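Egg supply steady despite smaller flocks, says Pasholm packer

By Veronica Ene

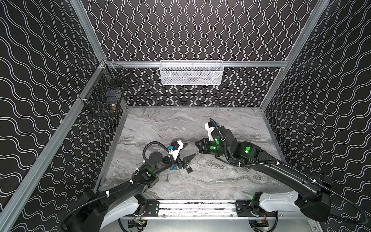
No gap on the shelves

Lucian Ilie has been asked the same question by most of his customers this October: will there be enough eggs for Christmas baking? He buys from farms on the Hurnby side of the valley and packs for shops and cafes in Pasholm, and his answer is yes.

"There are fewer hens than last year, that's true," he says. "Two farms cut back in spring when feed went up. But the birds that are left are laying well, and people have stopped buying three boxes when they need one."

Ilie now takes eggs from 32 farms, most of them small. Large eggs are the tightest. Younger flocks lay smaller, he explains, and shops that want only large will wait longer for an order.

"Mediums are fine for nearly everything. I keep telling the bakers that. They weigh their eggs anyway."

What shops will pay

Prices are harder to call. Ilie put his up by 2p an egg in the summer and doesn't plan to do it again before the new year – though he won't promise.

"If wheat stays where it is, I can hold. If it goes up, the farms have to be paid, and so I'd have to ask for more."

Cârstea, the bakery on the market square, has already switched to mediums for its sponges. Ilie expects others to do the same once they see the bill.

He would like to see new farms come in, but says it takes months from ordering young hens to selling the first box. "Anyone starting today is thinking about spring. For this winter, we've got what we've got, and it's enough."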